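Handout 4: Pricing, or Why the Café Charges What It Does
Introductory Business, evening group. Tutor: Sun-ja Hong

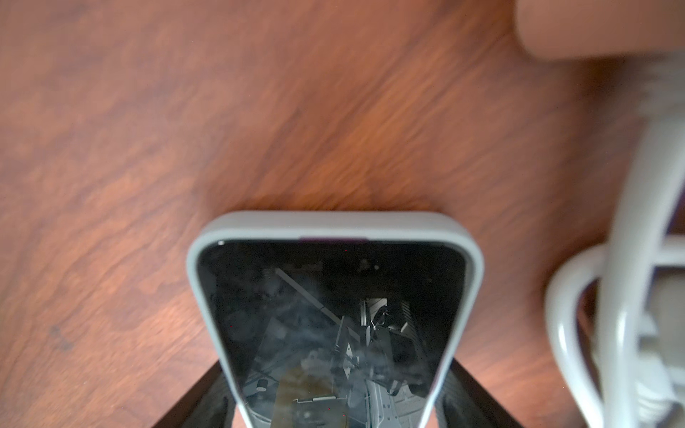 What is a fixed cost?
A cost you pay whether you sell anything or not. Rent is the usual one. Insurance is the one people forget until June.

Variable costs go up with each sale: cups, milk, beans. Take the lot away from the price and you have the contribution, a grand word for pennies.

Worked case: the Srour kiosk at Ballness
Fixed costs are 100 pounds a day. Each sandwich sells for 6 pounds and costs 2 to make, so each contributes 4. Break-even is 100 divided by 4, or 25 sandwiches. Sell 17 and the owner has paid 32 pounds for the pleasure of standing up since dawn.

Now try a discount of 10 per cent. Most of you will say sales must rise by 10 per cent to make up for it. Please do the sum before saying so in class.

Read the Juveck case for next time. The Nunex one can wait – it is long, and the company thinks very highly of itself.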